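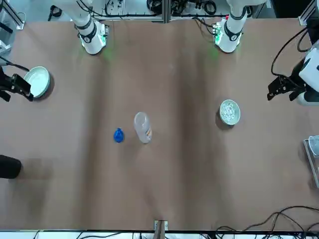 Ronaldo Xavier: Same fault on mine. It starts fine cold, then cuts out at 2000 rpm once the fan has run. Restarts after 5 minutes.

Marcus Gallagher: Thanks. That matches the ticket. Bike is a Whitlock 97 twin, used, bought from a dealer with the Sestton ignition unit already fitted. Battery reads good with the engine off. No stored codes. Plugs and fuel filter replaced – no change.

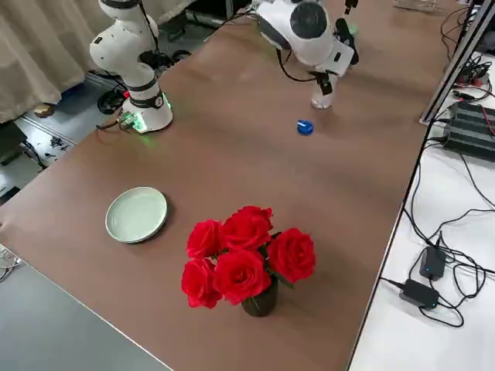
Page last changed: November, 4:20 p.m.
Status: open, waiting on parts

Checked the charging side next. Output is steady at idle and stays steady right up to the cutout, so the regulator is ruled out. Fuel pump keeps running when the engine dies. Spark is lost on both cylinders at the same moment, which points to the crank sensor or its wiring. Sensor resistance is in range cold and goes open circuit hot.

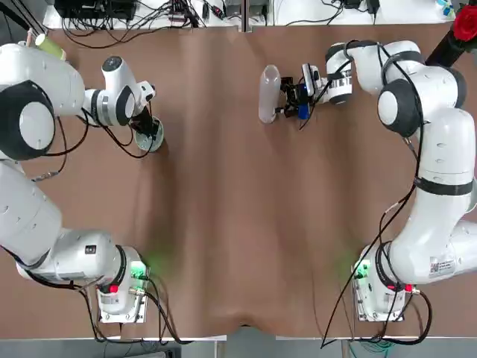

The connector was clean, with no green on the pins, and wiggling the harness made no difference to the reading. Zokeo replacement sensor ordered. Will set the air gap to the manual, ride for 20 miles and post the hot resistance again before asking for this to be closed.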